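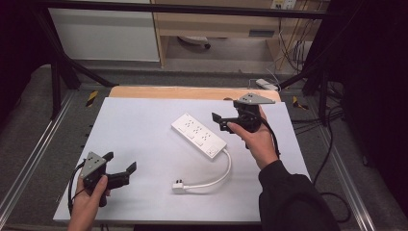

Demonstration Operator, Hand-Held Grippers and Remote Control

Tillus records manual tasks for robot training. We are hiring operators to carry out those tasks at our workstations, first with a pair of hand-held grippers and later, after a second round of instruction, by remote control of a two-armed robot. The position is part-time and paid by the hour. No previous work with robots is required.

Reference: 372
Section: Demonstration and Recording
Reports to: Yến Đồng
Start: June
Contract: fixed term, 9 months

The work

Each shift is divided into blocks of 45 minutes with a break between blocks. Within a block you repeat one task, starting from a layout given on the task sheet. The present task group, Josto, deals with cables, plugs and power strips: picking up a plug by its body, turning it to the right angle, seating it in a named socket, laying a cord along a marked path. All Josto tasks are done with both grippers. Your fingers do not touch the objects during a recording.

Operators are expected to:

- set out the board and objects according to the task sheet
- check both grippers, their fingers and their cables before the first recording of a block
- perform the task at an even pace, without stopping in mid-movement
- mark each attempt as complete, failed or void, and enter a short reason for the last two
- keep gripper cables clear of the work area
- report worn or loose parts to the section the same day

Failed attempts are kept. An attempt in which a plug slips and is picked up again is often of more use to us than a clean one, and operators are not paid by the number of successes. Void is reserved for recordings which cannot be used at all, such as a wrong starting layout or a gripper that has lost its connection.

Remote control

After the first 2 months, operators who wish to continue are trained on the Zollo station. The tasks are the same, but the arms are driven from a seat and there is no direct feel of the object. Most people are markedly slower at first. Hourly pay rises on completion of this training and does not depend on speed.

What we are looking for

Steady use of both hands. Left-handed applicants are welcome -- the stations can be set up either way. You should be able to stand for a full block, follow written instructions in English and write a clear one-line note on what went wrong. Normal or corrected eyesight is needed. Experience in sewing, model making, cable assembly, laboratory work or instrument repair is useful but will not be weighed above the practical trial.

The work is repetitive. Applicants should consider whether they can do the same insertion many times in a morning with the same care.

Selection

Suitable applicants are invited to a paid trial at our workshop in the Kröger building. The trial consists of one block with the grippers and a short conversation. You will be shown the task once, given time to practise, and then recorded. We look at how consistently the grippers are handled and whether the notes match the recordings. Trial recordings are deleted after a decision has been made unless you agree in writing to their use.

Recordings and consent

Recordings made during employment include your hands and forearms, gripper movement and finger opening. Sound is not recorded. The consent form is sent with the invitation to the trial and should be read before you attend.

How to apply

Send a short letter and a CV to Yến Đồng, Demonstration and Recording, Tillus, quoting reference 372. State which hand you write with, the mornings or afternoons you could work, and any adjustments you would need at a standing workstation. Certificates are not needed at this stage.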